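Spin speed and lint on cotton tablecloths

hemmin_dry
Washer is a Skavari front loader, 700 rpm on the delicate program. Printed tablecloths come out with lint stuck along the folds. Plain sheets on the same program do not. Detergent is Pukach liquid, half dose, soft water. Already tried: extra rinse, cleaned filter, smaller load. Is this a spin problem or a sorting problem?

Soon-im Song
Sorting. Lint has to come from somewhere, and a tablecloth with a tight weave sheds very little. Look at what goes in with it. Mine used to share a drum with all the small cloths from the table, and the fluffy ones did the damage.

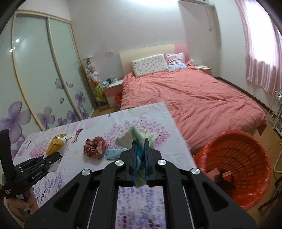
flellow4
Disagree in part. Low spin leaves more water in the fabric, and wet lint stays where it is. Run the same mixed load at a higher speed and compare before buying a second hamper.

Soon-im Song
A higher spin sets creases in a printed cloth. You trade 5 minutes of lint rolling for 11 minutes of ironing. I tested this over 4 loads in December and the fast ones were worse overall.

hemmin_dry
The small cloths do go in together with it. I had not considered those as a source. Paper is also possible, I suppose. We eat at that table most evenings.

Soon-im Song
Paper is the first thing to rule out. One tissue folded into a cloth will coat a full drum.
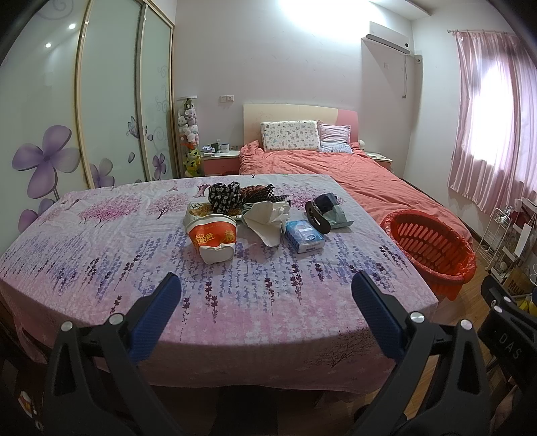 Shake the cloth outdoors before it goes in the hamper, and open out every fold. Then wash it alone once, with nothing else changed. If it comes out clean, add the small cloths back one type at a time – microfiber last.

flellow4
Fine, but log the spin speed as well. Otherwise you have changed one variable and ignored the other.

hemmin_dry
Will run it alone at 700 first and post the result.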